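Stop Selling Me Dishes by the Box

By Malte Albers
February

I broke the blue bowl. It slid off the drying rack while I was reaching for a fork, bounced once on the counter (I really thought I had it) and then went off like a firecracker on the kitchen floor. I was finding bits of it under the stove for days.

It was a cereal bowl. A plain one, dark blue outside, cream inside, made by Hirkico, bought as part of a boxed set when we moved into this apartment. I liked it a lot, and I'd like another one please. One bowl. I have the money in my hand!

You can't buy one bowl. You can buy the box, which has dinner plates and salad plates and bowls and mugs in it, all nested in cardboard, and you can buy it with "gift ready" printed on the lid. So in order to replace the one thing I broke, I'm supposed to bring home a second stack of dinner plates I have nowhere to put and more of those mugs, which were never any good in the first place because you can only get two fingers through the handle.

I've been grumbling about this to anybody who stands still, and my opinion is now fully baked: dishes should be sold one at a time. Sell the box too, fine, people getting married like a box. But every single thing in that box should also be sitting on a shelf by itself with a price sticker on the bottom, and it should still be there in ten years.

This used to be normal. The trade name for it is open stock, and my mother bought everything that way. In 1998 she picked out a white pattern with a thin gray line at the edge, at a store called Wundley that had a whole back wall of plates standing up in wire racks. She started with four dinner plates and nothing else. She didn't have the budget for more and she didn't want more. Then she'd go back when she had a little extra, or when somebody asked what she wanted for her birthday, and over the years she put together exactly the cupboard she needed. Lots of soup plates, because we ate a lot of soup. No salad plates at all, ever. One gravy boat. When my brother and I broke something, and we broke plenty, she'd sigh and add it to the errands.

She has 14 of the dinner plates now, and no box in the world comes with 14 of anything. It's the right number for her table at Thanksgiving with both leaves in.

Compare that to what I own. I've got the Hirkico set, down a bowl. I've got what's left of a set from before that, mostly salad plates, because salad plates never break. I've got a tall stack of saucers! I don't own a cup that goes with them. I have moved those saucers between three apartments wrapped in newspaper, and I couldn't tell you why.

The companies have an answer to this, and I did go and ask. I wrote to Hirkico and got a perfectly nice email back saying that the set is "curated as a complete table" and that single pieces aren't available in my color. I don't want to be mean about the person who had to type that. But a table isn't complete when a bowl is missing from it, and bowls go missing. It's what they do. They're made of clay and we hold them with soapy hands.
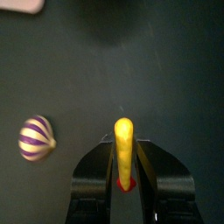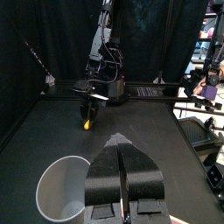
Bowls and mugs get the roughest life of anything in the kitchen, and they ought to be the easiest things to replace. Plates mostly just lie there. A mug gets picked up and put down all day, it rides out to the car, it goes in the sink with a spoon standing in it. So of course it goes first, and then what do you drink from? I know a lot of people who end up with a plain white paper cup like the one in the second picture, and I'll say this for paper cups, you can always get another one that looks the same. Same round rim, same white, and it'll take the same white insert with the tiny holes down inside it. I don't want my breakfast out of paper. I'd just like the stoneware people to feel a little embarrassed that the paper people have them beat on this.

And then there's the money. My Hirkico box was 60 dollars when I got it, on sale, and I remember being thrilled, because it works out to hardly anything per piece. That's how the box gets you. You do the division in the store and feel like a genius. But the division only works if you use all of it, and I never have. I use the bowls every day and the dinner plates most nights. The mugs are at the back holding rubber bands and a tape measure. If I'd paid three times as much for each bowl and bought only bowls and plates, I'd have come out ahead and I'd have a shelf free.

My friend Panagiotis Balaskas thinks I'm making a fuss over nothing. His view is that matching is overrated anyway and I should go to the thrift store, buy any old bowl for a dollar and enjoy the variety. He eats off a different plate every night and his table does look terrific, I admit it. Very cheerful. But he has an eye for that stuff and I don't. When I mix things it looks like I've been robbed and the thieves brought back what they didn't want. Besides, thrift store bowls don't stack with each other. You get a nice wobbly tower with a wide one in the middle, and one day somebody closes the cupboard door a bit hard. Some of us want things to match because we're not good at this! Matching dishes are for people with no taste, and I say that as one of them.

His other point was better, which annoyed me. He said that keeping single pieces around costs a store real money. Somebody has to unpack them and dust them and know where they are, and a lidded sugar bowl might sit there for two years waiting for its person. True. I worked one holiday season in the housewares department of a place called Planombridge, and the open stock wall was a pain. People would put things back in the wrong rack, and chipped pieces got hidden behind good ones. The inventory sheet for that one wall ran to 1381 lines and I had a pencil.

So okay, charge me for it. I'd happily pay extra for a single bowl. I'd order it and wait a month. I'd take it out of a sad brown carton with no ribbon. What gets me is that there's no price at all, that they've decided I'm either a person buying a whole new life or I'm no use to them.

There's a small shop across the river from me called Quách that still does it properly. They carry two patterns, a white and a speckled brown, and that's it. The plates are in low wooden bins and the bowls are stacked upside down on a table by the door. The first time I went in I asked how long they'd had the brown one and the woman at the register had to think. She said it was there before she was. Every piece has a number on the bottom so you can phone up and say I need another one of these, and she writes it on a card.

I stood there with one of the brown bowls for a long time. It's a good bowl. It's a bit deeper than mine, with a foot wide enough that it won't skate around the rack, and you can get your thumb over the rim when it's hot. It doesn't match a single thing I own.

I bought two. I know what this means, too. It means that next month I'll go back for a dinner plate to see how it looks, and then there'll be a few more, and slowly the blue set will move down a shelf and then to the hall closet with the saucers. I'm fine with that. If you work at Hirkico and you're reading this, you could have had that money for the price of one blue bowl.

I still need to find somebody who wants the saucers.

Related

Do You Need a Gravy Boat?
Mug Handles and the People Who Design Them
Dishwasher Safe, and What the Label Leaves Out
What to Give a Couple Who Already Have Plates
Letters: More on Chipped Rims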